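4. Setting up the brushing kit

You'll love how quick this one is! The Cindlow bathroom kit has only a few pieces, and once they have a regular spot, the morning routine practically lays itself out. Set aside 2 minutes the first time.

1. Clear the tabletop and wipe it with a soft cloth. Let it dry.

2. Stand the mug in the middle of the table, open end up, with the handle turned to the left. (Left-handed? Turn it the other way and mirror the steps that follow.)

3. Lay the toothpaste flat to the right of the mug, cap toward the mug.

4. Lay the toothbrush flat on the near side of the mug, a little to the left, bristles pointing right. A slight diagonal is fine, and it makes the handle so much easier to pick up.

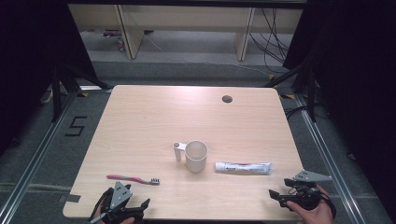 Fig. 6. Mug, toothpaste and toothbrush set out on the table.

5. Check that nothing is sitting over the round cable hole near the back of the table. Small caps love to roll in there!

6. When you're done brushing, rinse the brush and the mug, shake off the water, and stand the brush in the mug with the bristles up.

Note: Any regular tube will do. If yours is nearly empty, flatten it from the bottom first so it lies still.

Caution: Do not put the mug in the microwave or pour boiling water into it. Hand wash only.

Caution: Replace the brush as soon as the bristles start to splay. Never share it.

To pack the kit for a trip, go to page 84.

Section revised 27 Jul 2022, Rodrigo Iglesias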